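Trabajo de Ciencias: ¿cuánta agua bebemos en clase?

Elegí este tema porque en mi clase siempre hay alguien con dolor de cabeza a última hora (yo la primera) y quería saber si bebíamos poco. Pasé una encuesta a 100 alumnos del instituto Nellunis, ¡y contestaron todos! 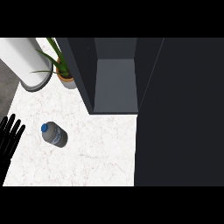
Les pedí que apuntaran lo que bebían durante la mañana, recreo incluido. La mayoría se quedó en alrededor de 400 ml, menos de lo que yo pensaba. Los que tenían educación física subían a 500 ml, y hubo 10 que no bebieron nada, ni un trago. 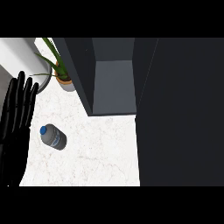

Lo que peor me salió fue la tabla, porque unos contestaron en vasos y otros en mililitros, y tuve que pasarlo todo a mano. En abril quiero repetir la encuesta con más calor, y esta vez pondré la unidad en la primera pregunta.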